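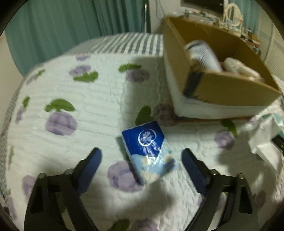 Tissue packet between the open fingers of the hand-held gripper, quilted bedspread, home collection site.

Zitov Household Handling Project
Progress report to the Umex program office
Reporting period ending in September

Summary

Collection in homes continued through the period, and 326 demonstrations were accepted into the training set. The main event was a fault in the finger linkage of the hand-held grippers, which stopped collection for 7 working days. One operator had a pinched fingertip. The skin was not broken and no treatment was needed. Two of the three deliverables for the period are complete. The third, the first policy trained on soft packaging, has moved to the next period.

What went wrong

The first sign was in the data. During a routine check of bedroom recordings, the logged finger opening did not match what the video showed. The log had the fingers fully closed on a packet while the pads were still visibly apart. The error was small at the start of a session and grew as the session went on.

We first treated this as a calibration problem and had the operators repeat the zero procedure before every run. That hid the error for a short while and cost us time. When we took unit 2 apart at the Fundoseck workshop, we found that a pivot pin in the right finger assembly had worked partly out of its seat. The retaining clip was still on but no longer gripping. Unit 4 had the same fault at an earlier stage. Units 1 and 3 were sound.

The pinch happened on unit 2 two days before it was opened. The operator was clearing a piece of wrapper from behind the pad when the loose linkage snapped shut. It was reported the same afternoon. At that point we should have pulled the unit and did not, as the report form had no line for taking equipment out of service. It has one now.

Effect on the data

We reviewed all recordings made with units 2 and 4 since their last service. Of these, 113 were withdrawn because the finger opening could not be trusted. Most were grasps of thin or soft items such as tissue packets, sachets and folded cloth, where a few millimeters decide whether the packet is held or crushed. Recordings of boxes and bottles were affected less, but we withdrew those from the same sessions as well. The figure of 326 accepted demonstrations is after withdrawals.

Corrective actions

All four units now have a threaded pin with a locking nut in place of the clip. The parts were made by the Baranauskienė machine shop and fitted at Fundoseck.
Operators check side play in both fingers before the first run and after every 30 grasps. A unit that fails is bagged, tagged and sent back.
The upload script compares the logged opening with a closed-finger reading at the end of each session and rejects the session if they disagree.
Wrapper and lint are cleared with the supplied brush, with the trigger locked.

No loose pins have been found since the change. The new parts have not yet seen a full period of use, so we are treating this as open.

Budget and schedule

The pins, nuts and labor were covered from the maintenance line. Repeating the withdrawn sessions will take roughly three weeks of operator time, and we ask Umex to approve moving unspent travel funds to cover it. No increase in the total award is requested.

Next period

Repeat the withdrawn soft packaging sessions, starting with the bedroom sites.
Train and test the delayed policy.
Open unit 2 again at the midpoint and measure wear on the new pins. The measurements will be sent to the program office with the next report.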